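Two Arms at the Sorting Table
Project report, workplace automation course

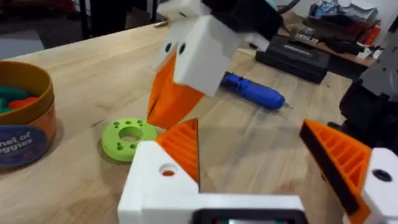 Our report is about the returns room of Movach, a small company that rents toys to families and day care centers. The company started to use robot arms at the sorting table in July, and we wanted to know what changed for the workers. The arms have orange fingers, and the inner side of the fingers has ribs. One of the grippers is made like the head of a duck, with two black eyes and a big orange beak. The workers told us they began to talk about "the duck" already in the first week, and a green ring toy became their usual object for practice.

We visited the room for 12 days and talked with 13 workers. Before, each person sorted by hand for the whole shift. Now a worker starts the arms, watches them and takes over when a toy is dropped. By our notes this happened roughly 30 times in a shift - more often with soft toys than with hard ones.

Most workers said their shoulders are less tired in the evening. But several of them also said the work became more lonely. At the old table they stood face to face and could talk, and now they look at the arms. Two older workers were worried about their hours. The manager answered that no hours will be cut this year, but we did not see this in writing.

Training was the weak point. It took one afternoon, and the manual from Usteo was only in English, which is not the first language of many workers there. We recommend a second training day and a short manual with drawings.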